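4 July 2018, paint bench, quiet day

Batch 13 is the good one! I'm writing it down before I forget what I did differently, and then there are a couple of loose ends on color for Kristýna.

Starting point was the same low-fat quark as before, drained overnight in the cloth over the big bowl. It came out drier than usual, almost crumbly, and I think that alone explains half of the improvement. The earlier batches all had whey left in them and I kept trying to fix a thin paint by adding chalk, so of course it dusted off on the sleeve. This time I pushed the curd through the fine sieve twice before the lime went anywhere near it. It's tedious and it makes your wrist ache, but no lumps!

Then the lime putty, a spoonful at a time, stirring with the flat stick. I love this part. The curd sits there looking like cottage cheese, and then it lets go all at once and turns into something glossy and slightly see-through, like wallpaper paste with better manners. I stopped as soon as it ran off the stick in a ribbon. In March I was overshooting every time, and the paint went stiff in the jar before I'd finished a board.

Water: 1000 ml in the jug, and I used less than half of it. Pigment was ground separately on the glass slab with the Jender muller, wetted out with a few drops of alcohol so it doesn't float. Total weight of the finished bucket, with chalk, was 2475 g. Writing that down mostly so that I can tell next time if I've wandered off.

### Boards

Six test boards, all offcuts from the same poplar plank, sanded and wiped with a damp rag to raise the grain, then sanded again lightly.

- Plain white, chalk and a little titanium. Covers in two coats. Beautiful dead matte, no shine even when you look along it.
- White with a touch of yellow ochre. Warm, and very forgiving over the knots.
- Green earth. Looks like nothing when wet, then dries to the softest gray-green. My favorite so far.
- Red iron oxide. Strong stuff, a little goes a very long way. Slight streaking on the first coat, gone on the second.
- Ochre and a bit of black, which makes an olive. I don't know why I expected anything else, but it surprises me every time.
- Red over green earth, rubbed back at the corners with a gray pad. Lovely. The green shows through in thin lines and makes the red look twice as warm.

Rub test with a dry black cloth: the plain white left a faint trace, the others nothing I could see. The wet thumb test is a fail on all of them, but they're hours old. Give lime casein time to cure before judging it. (Note to self: I say this every batch and then I stick my thumb on it anyway.)

### Red, green, white

Kristýna asked me what accents I'd put against a white piece for the Sokham room. I said red and a yellowish green, in small amounts, and let the white have most of the area. You don't need much of either.

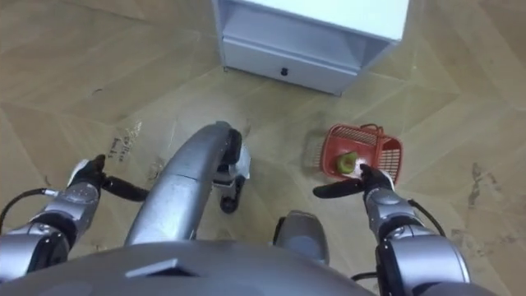 Liis wrote back that red and green is fine on a shelf but she wouldn't trust either of them in lime until they'd sat on a windowsill for a month, and that the brightest red in the Boateng tin is surely an organic one. Fair point, and she's right to nag. Iron oxides and earths are safe in lime. The bright ones often aren't, and the tin label only gives a trade name. I've put a smear of it in straight lime putty in a jam jar with a lid on. If it fades, it goes to the people doing glue-size or egg, where it can be as bright as it likes.

Same warning for Prussian blue, for anyone reading who hasn't ruined a batch with it yet: lime kills it. You get a sad rusty brown. Ultramarine is happy in there. I had a whole jar of what was supposed to be a deep sea blue go the color of tea, and it still makes me laugh.

For the yellow-green I'd start from green earth and pull it toward yellow with raw sienna. It won't be as fresh as an apple skin. Chromium oxide with a pale yellow would get nearer, and it's lime-proof, though it can look a bit like a filing cabinet if you leave it alone. Try both on card first.

### Which white

Ľubomír and I went back and forth on this over lunch. He likes titanium for the coverage. I like a chalk-heavy mix with only enough titanium to stop the wood grinning through. Pure titanium next to beige or tan goes cold, bluish even, especially in shade, and then people say the paint is "too white" and want it toned down with gray, which makes it worse. A pinch of raw umber and half a pinch of ochre will do it. Compare the white with the floor it has to stand on, and look at the top and the front separately, the light is never the same on both.

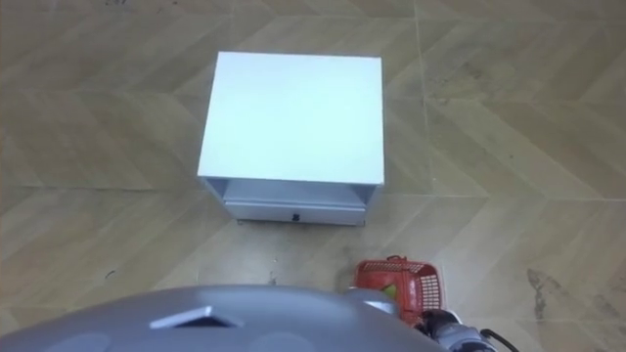
### Lustutier gray

Piyumi's mix, still untested in lime. Her notes say bone black, umber and a trace of ultramarine. I'd hold back on the umber at first, casein darkens it when wet and you can't judge it until it's dry. Brush out a strip, put it near the heater, go and do something else.

### Topcoat

Leave it bare for walls. For furniture, one thin coat of hemp oil after curing, wiped off hard. It deepens everything, the green earth most of all, and the white goes slightly creamy, so mix the white a shade cooler than you want if you know oil is coming. Danica prefers wax. Wax over fresh casein gave her cloudy patches, so she now waits, and hers do look gorgeous.

### To do

- Wet rub all boards again once they've cured.
- Check the red in the jam jar, shake it first.
- Green earth with raw sienna, three strengths, on card.
- Order quark, the low-fat one. The full-fat stays greasy.
- Wash the sieve properly. Dried casein is glue and I found that out with the last sieve.
- Rest of batch 13 is in the fridge, labeled PAINT in capitals. Use by tomorrow evening, after that it smells.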